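首页 日记 旧文 杂物间 关于 留言
搜索本站 请输入关键词 搜索

一月 星期二
Lensa Gidey 记

早上七点四十到的实验间,暖气没开,手套戴着敲键盘,敲出来的全是错字。昨晚走之前我给 Tuvow 排了一整夜的任务,抓件、移到箱口、放下、回零,周而复始。日志里最后一行写着“任务完成,无异常”。我干这行这几年,最怕看见的就是“无异常”三个字,比看见满屏红字还怕。红字至少知道自己错了。

果然,Abimbola Osagie 已经站在围栏外面了,手里端着一杯茶,表情像来参加别人家的追悼会。她说:“你先别碰,过来听。”

我过去听。夹爪那儿有很轻的“咔”,停一会儿,又“咔”。规律得很,像有人在里面嗑瓜子。

先把昨天的事补上,不然以后翻回来自己都看不懂。昨天下午三点多,Tuvow 在箱口上方松爪的时候没松开。指令发了,控制器回了“已张开”,状态灯变绿,程序心满意足地往下走,手臂带着那个件回零,又带着它去抓下一个。一只手里攥着东西的手,去抓另一个东西,结果可想而知:顶上去了。力没超限,差一点点。限值设的是 191,记录里的峰值离它还有一小截。这一小截就是我昨晚没睡好的原因。

Meirion Rosser 的意见是,没超就是没事。我说照这个逻辑,走钢丝的人没掉下来也不用装网。他想了想,说钢丝那边一般确实有网。我们俩沉默了一会儿,都觉得这场辩论没有赢家。

于是我给今天上午定的事情只有一件:把松爪这一步拆开看。速度降到最低,一次只走一步,人都在围栏外面,急停放在我右手边。我还用胶带在桌上贴了个框,专门放急停盒,省得又被谁的外套盖住。上个月它就被盖住过,我掀了两件羽绒服才找到,当时找得很不体面。

试验用的还是那个白色小件,正面带一块黑面板,顶上有个银色的圆帽。这东西外形不讨喜,黑的一面亮晶晶,白的地方边角又圆,哪一面都像是专门设计出来跟夹爪作对的。Modupe Odukoya 管它叫“小祖宗”,我在记录里写的是“试件”,写给外人看的嘛。箱子就是那个湖蓝色的塑料箱,颜色鲜艳得不像工业用品,Ese Akinola 说看久了想去海边。我看久了只想下班。

第一轮,夹,移,停在箱口,张开。开了。件掉进箱子里,“咚”一声。

第二轮,开了。第三轮,也开了。到后来我都有点生气了。机器坏在你不看的时候,好在你看的时候,这一点跟我家那台洗衣机完全一致,洗衣机至少不会给我发“无异常”。

快十一点,终于不开了。我得承认,我高兴得有点过分,Abimbola 在旁边说:“你这个表情不要让安全那边的人看见。”我把程序停住,手臂停住,谁也不许动,先把腕部相机的画面存下来,再去导数据。
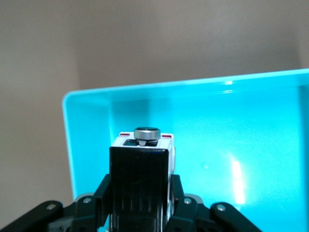

图:腕部相机画面,黑色夹爪夹着试件,后面是湖蓝色的箱子。

光看这张,什么毛病也没有。夹得端端正正,两边的手指对称,连银帽都差不多在正中间。要是拿去做宣传册,Bamance 的销售大概会很满意。问题全在数字里:指令那一列写的是“张开”,状态那一列写的也是“已张开”,画面里两根手指还结结实实贴着东西。三份证词,两份撒谎。

接下来就是我最不喜欢的部分,翻代码。翻到中午,Ese 给我带了个包子,我单手吃,单手滚屏,油滴在空格键上(先记着,明天擦)。

原因找到的时候,我盯着它看了好一会儿,因为实在太蠢了。控制器判断“已张开”,看的不是手指的位置,看的是时间。张开指令发出去,等 588 毫秒,到点了,就算张开。至于手指动没动,它不关心。这就好比我跟我妈说“我已经睡了”,依据是现在十二点了。

位置反馈其实是有的,编码器好好地装在里面,每一拍都在老老实实报数,就是没人读。旧版本里有一行读它的,后来被注释掉了,旁边留了一句:“临时跳过,调试用,记得改回来。”没署名。我查了提交记录。

是我。

去年秋天,赶 Testham 那次演示,编码器的线还没接好,我嫌它老报错,就跳过去了。写“记得改回来”的时候想必十分真诚。我把屏幕往自己这边转了转,但 Meirion 眼睛尖,已经看见了。他什么都没说,去给我倒了杯水。这种时候还不如说两句。

那么为什么平时都开,偶尔不开呢?下午就在弄这个。停机、断电、挂锁,锁的钥匙揣我自己兜里,然后才把手伸进去。连杆上的螺丝我挨个拧了一遍,都还紧。用手慢慢推手指,推到快合拢的位置,有一小段发涩,过了这段又顺了。早上那个“咔”,八成也是它:电机往外使劲,卡着,松一下劲,再使。控制器那边呢,到点收工,一片祥和。

为什么发涩,今天没有定论。Modupe 怀疑是关节里进了碎屑,我怀疑轴套磨了。Abimbola 怀疑是 Isah 那批备件,不过她对 Isah 一向有意见,去年一颗垫片的事能讲到现在。明天拆开再说。我在白板上写了三个人的名字和各自的猜测,输的人请喝奶茶。安全那边的人如果看见这块白板,估计也不会太高兴。

四点钟开了个短会。结论倒是都同意:

读位置的那一行今天就恢复,读不到“真张开”就停在原地,不许回零,更不许去抓下一个。

在弄清楚发涩之前,夜里不跑。

力的限值从 191 降到 150,降完可能会误停,误停就误停。

所有写着“临时”的注释全部搜一遍,列出来,一条一条认领。

最后一条是 Ese 提的,她提的时候没看我,非常有教养。我搜了,结果比想象的多,其中属于我的比例也比想象的高。有一条写的是“这里不知道为什么要加负号,但是加了就好了”。我完全记得那天,那天我还挺得意。

改完那一行之后补测。我故意不让它张开,拿一根扎带把两根手指捆住(照样断电捆的,捆完人退出来再上电),发指令。等了一下,红灯,停住,报“未到位”。我把手放在急停上,没用着。又试了几次,每次都停。Meirion 说现在它至少会承认自己没做到,比办公室里某些人强。我说你这话可以写明白一点。他说不用了吧。

事故报告写到六点半。表格里有一栏叫“根本原因”,只给一行的地方。我先写“人为疏忽”,觉得太像背锅的套话,删了。改成“控制器以等待时间代替位置反馈判定夹爪张开,原校验被临时停用后未恢复”,超出格子,打印出来最后两个字压在框线上。停用人那一栏,填了我的名字。还有一栏问“是否造成人员伤害”,填“无”。写这个“无”的时候停了一下笔。昨天下午它攥着东西往下顶的时候,Modupe 正打算开围栏门进去换箱子,手都搭在门把上了。门有联锁,一开就断,理论上没事。我以前也觉得松爪那一步理论上没事。所以顺手在后面加了一项,明天早上第一件事,测门联锁,测的时候看着它真断,不看灯。

Abimbola 审报告,在“改进措施”旁边用铅笔批了一句:耐久测试跑满 1,000 次再谈恢复夜班。我算了算低速下每一轮的时间,又算了算我的年假,两个数不太合得来。

走的时候 Tuvow 停在零位,爪子空着,电断了,锁挂着。我绕回去看了两遍,第二遍纯属迷信。钥匙到家才发现还在兜里,给 Ese 发了消息,说明天我会早到,请大家不要撬锁。她回了一个“收到,无异常”。

空格键还没擦。

上一篇 下一篇 返回目录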